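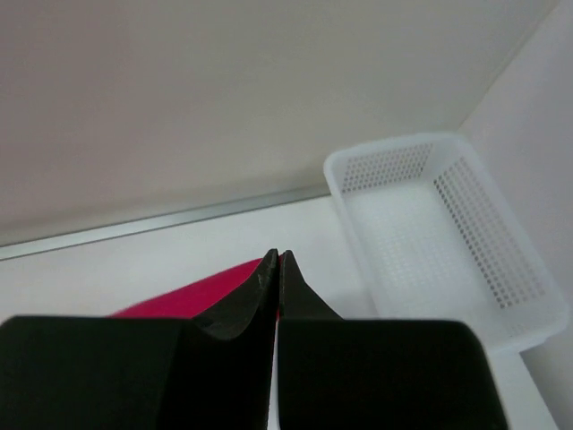

Figure 3. Wrist view at the pre-grasp pose, with the basket to the right of the fingertips.

4.2 House rules for wrist-view recording

When we started the cloth work at Rosley, every operator had a private set of habits, and I'm including myself in that. One of us closed the fingers before moving in, one left them open the whole way, and I did whichever I felt like that morning. The grasps were mostly fine. The recordings were a mess to compare! So in May we sat down with the Brostard handling guide (a short document, written for rigid parts) and tried to work out which of its rules survive contact with something soft.

The first rule we kept is that both fingertips have to be in view from start to end. It sounds fussy, but once you let one tip drift out of the picture you're guessing at the gap, and the people labeling the data end up guessing too. The second is that the work area gets nothing in it that the task doesn't call for, so a cloth, a basket, and plain walls behind them. We had a long argument over the walls. I wanted some texture back there and lost.

Where we parted ways with the guide was on contact. Its version says a grasp begins when the gripper reports force, and with thin cloth our force reading barely moves at all.
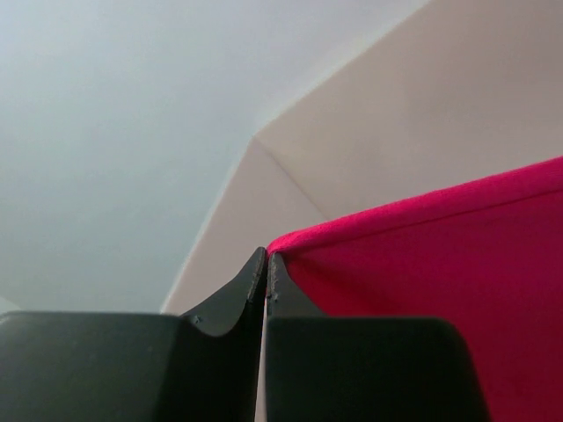 What we do now is have the operator mark contact by eye, at the first moment the cloth edge and a fingertip meet in the wrist view, and then a second person marks it again without seeing the first mark. If the two marks are more than 30 video frames apart, the episode goes in a separate folder and we talk it over on Friday. Out of our first 2000 episodes, 37 ended up in that folder, and 32 of those were cases where a fold hid the tip. I'd call that a decent trade for the extra labor, although the second markers may disagree with me.

We also write down wear. Small pale marks on the fingertips are easy to ignore, and they do show up in close views, so the Grorow log sheet now has a line for them at the start of each session. Nobody has to fix anything on the spot. You just write down which finger and how far up, and the next person can tell an old mark from a new one.
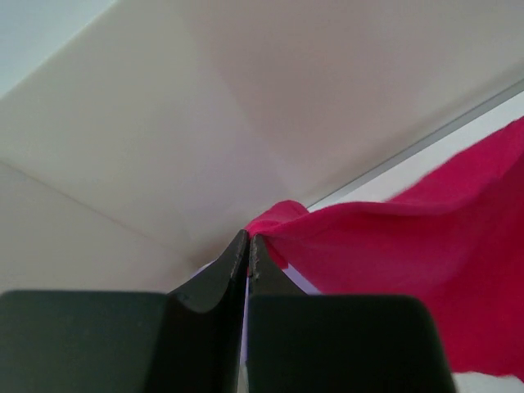
Figure 4. Cloth fold at the right fingertip, the kind of view used for marking contact.

The rule I get the most complaints about is the pause. After contact is marked the arm holds still before any lift, and yes, it makes each episode longer and pretty dull to run. We borrowed it from the Barros protocol, where it was meant for fragile items, and kept it on because the still stretch gives both markers a clean place to check their work. We haven't tested a shorter hold yet. Section 4.3 covers what we do with an episode when the cloth slips during that hold.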